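Hands-On Hardware, Unit 4: Inside the Desktop Case
Handout for the Thursday lab, 110 minutes

Welcome to the fun part! Up to now we have talked about processors and memory as boxes on a whiteboard, and this week you get to meet them at arm's length. Please read all of this before you come in. Bring the parts worksheet from Unit 3 and leave bracelets and dangly sleeves at home.

1. Getting your bearings on the board

Power off, cord out, side panel off, case lying flat on the bench. Touch bare metal on the case before you touch anything else, and do it again every time you come back from walking around.

Now look for the two landmarks. The CPU socket sits under a metal load plate with a thin lever running along one side. The memory slots are the long, narrow ones with a latch at each end. Once you can find those two, you can find your way around almost any desktop board (try it on the old Lomel boards on the back shelf, they are laid out quite differently and it still works).

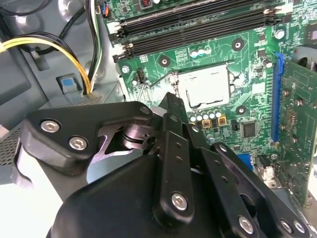
Fig. 4.1. Motherboard with both RAM slots empty and the load plate over the CPU socket.

Sketch the board in your notebook before moving on. A rough sketch is fine! Mark the socket, the slots, the latches, and which way the lever runs.

2. A place for every part

I am a huge believer in parking parts properly. A memory module lying loose on a bench will end up under somebody's elbow, and a processor left face down on its contacts makes me lose sleep. We use a holder board with shaped slots for this, and the idea is lovely in its simplicity: each part has its own spot, it stands where you can see it, and you can tell at a glance what is still waiting to go in.

When you take a part out, park it before you pick up the next tool. When you put a part in, glance back at the holder and say out loud what is left. It feels silly for the first few minutes and then you won't want to work any other way.
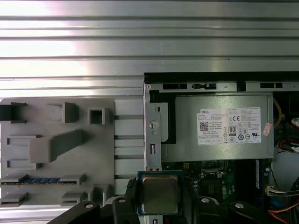 Borko wrote in the margin of last term's handout that parking parts slows everyone down, and that a foam tray would do the same job with less fuss. Fair point about the tray, and if you are working at home with a Dudek starter kit, the foam it ships in is perfectly good. In the lab I still want the holder. Upright parts are easier to grip by the edges, and that habit is worth a little time.

3. The processor

Vocabulary for this section: heat spreader (the metal lid on top), substrate (the thin board under it), load plate, retention lever, alignment mark.

Hold the chip by its edges only. Fingers stay off the contacts underneath. Before you lower it, find the alignment mark on the chip and its partner on the socket, and check them against your sketch from section 1. 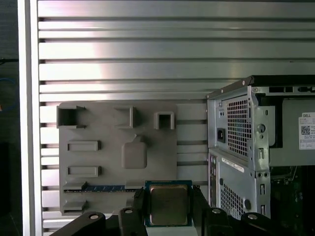 Lower it straight down and let it settle under its own weight. No pushing, no wiggling! If it doesn't sit level, lift it straight back up and look at the marks again. Then bring the load plate over and close the lever. Some sockets need a firm press at this stage, which surprises people, so call me over if you are unsure.

4. The memory

Open the latches. Match the notch in the module to the key in the slot, then press evenly on both ends until the latches come up. The click is one of the great small sounds in computing.

To hand in

Your labeled sketch, plus 10 lines on which step you found hardest. Extra credit: read the board section of the Sosmont manual in the course folder and list any terms it uses differently from ours.

Next unit: coolers and thermal paste. Wear something you don't mind getting gray smears on.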